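Truker is a table handling service for two-armed robots, offered by the firm Doltum from its workshop in Brivudthorpe. The customer rents time on a prepared robot station and receives recordings of the robot while it picks up, moves and puts down everyday goods. The name is used for the service and also for the station itself, which sometimes makes the older price lists difficult to read.

Overview

The service was first offered in October, at first only to customers who could come to Brivudthorpe in person. Remote sessions were added later. A station consists of a robot with two arms and jointed hands, a table with a covering, and a set of objects. The customer can choose from the object list of Doltum, which has 208 entries, or send own objects by post. Glass and open liquids are not accepted.

The usual task is called "mixed table". Food packages, containers and toys are put on the same table, some standing alone and some lying close together or partly one over another. The second case is considered the harder one, as the fingers must find a place between the packages. A covering with a printed grid is often used, so that a person who reviews the recording can judge how far an object was moved.

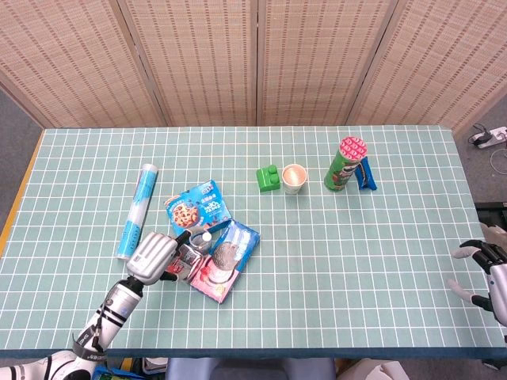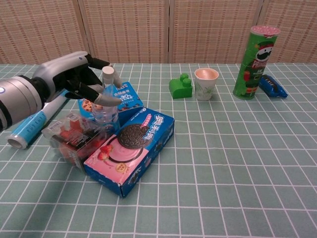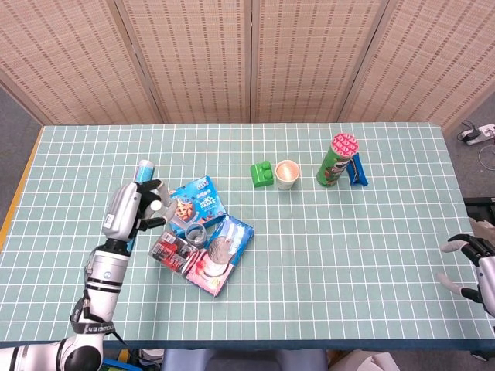 Mixed table task with snack packages, a paper cup and a toy block. First picture: the left hand at a small canister between the packages. Second: an open hand at the neck of a water bottle. Third: the left hand closed around a slim bottle.

Kozłowski

Session types

Truker is sold in three forms. The short session lasts 2 hours and uses a fixed set of objects. The long session takes a full working day, and the customer may change the set during the pause. The third form is a subscription, with one long session in each month. The short session costs 861 euros, without tax. Doltum does not publish the prices of the other two and gives them on request.

In all forms the left and the right arm may be used, together or one at a time. Recordings are delivered within about 3 working days.

Reception

Customers have generally praised the choice of objects, in particular the soft and thin packages, which many similar services leave out. Criticism was directed at the booking system, where a session can not be moved after it is confirmed, and at the written reports. These are short and do not always say which attempt belongs to which recording. Doltum has answered that a new form of report is in preparation.

Availability

As of 21 August 2026, all three forms can be booked. A second workshop has been announced, but its place is not known.

See also
Robot hand
Pick and place
Teleoperation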